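talk notes -- writing actors out of long-running shows. Udcombe arts centre, 2pm slot, keep to 33 mins

- start w/ the question, no hello. "Who here stopped watching something when one person left?" hands up. wait.
- then Biker. six series, hospital drama that wasn't realy about bikes. lead goes between series four and five. no goodbye episode, just a line about Leeds

Three ways out -- say these slowly
1. killed off. clean, fans furious, 3000 letters in the Biker case (hold up the one in green ink)
2. sent away. door left open. cheap
3. recast. same coat, new face, carry on

- Zindent did no. 3 and got away with it. WHY? new bloke got a whole episode by himself first. viewers had an hour to get used to him
- play clip 2 here. if sound is dodgy just talk over it

Contracts bit -- keep short, people glaze over
- option dates. studio picks up in September, scripts already half written by then
- so the writers hear last. that is why the exits feel rushed
- Ramanauskas counter example: exit planned from series one, ending already on paper. best send-off on telly imo, DON'T spoil it, half the room is mid box set

Credits
- name stays in the titles for weeks after they've gone. deals again
- ask: does it bother anyone? usually gets a laugh

Last section
- the empty chair shot. Biker does it, Zindent does it, everyone does it. stop doing it
- what I'd like instead: let the other characters be cross about it. people are cross when someone leaves
- questions till 1506 by the wall clock, then they need teh room back 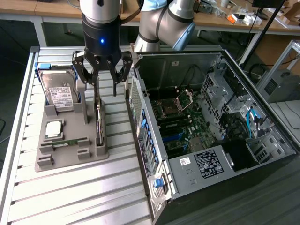
- if no questions, do the Biker wedding story. skip the swearing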